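Jirkano opens its second jewellery shop in Bustport

The jewellery label Jirkano has opened a new shop in Bustport, on the upper floor of the Clurnon arcade. It is the second shop for the label, which until now sold its rings and earrings mostly from a small room behind the designer's workshop.

Designer Panya Khunthong started Jirkano after many years of repairing watches and clasps for other jewellers. Her new collection is called Thongdee and has 10 pieces, all made in silver with a brushed surface. There are five rings, two long necklaces, two bracelets and one pair of ear cuffs in the shape of a folded leaf.
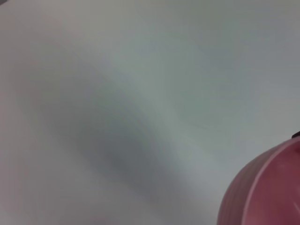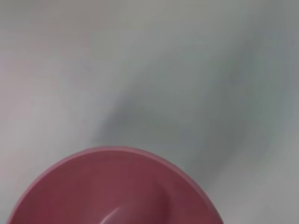
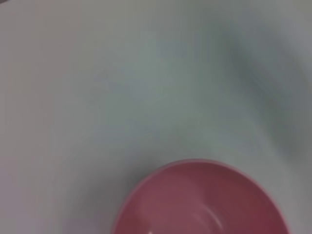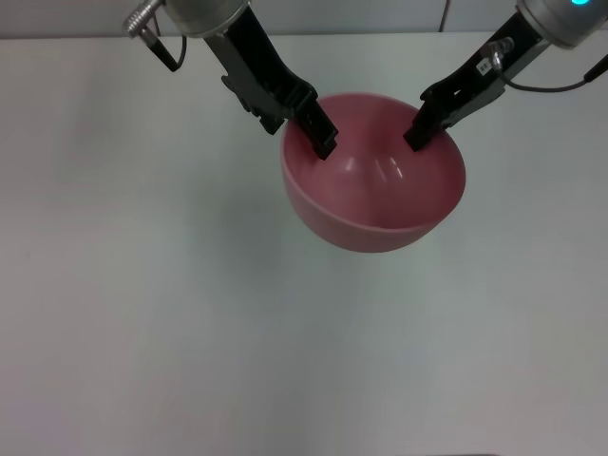 Can an old Jirkano ring be made bigger at the new shop?

Rings from earlier collections are accepted for resizing, but the work is done in the workshop and the customer must wait two weeks.

"I wanted that people can wear these pieces with a plain shirt, every day," said Khunthong. "Many customers told me they keep their good jewellery in a drawer, and this makes me a little sad."

The label sold 1,422 pieces last year, and more than half of them were rings. The ear cuffs were first shown in March to regular customers, who asked for a lighter model. The final version is thinner and has a softer edge, so it doesn't press on the ear.

The Thongdee pieces can be ordered in the usual sizes. A darker grey finish is also planned, but the colour is still being tested and no price has been given for it.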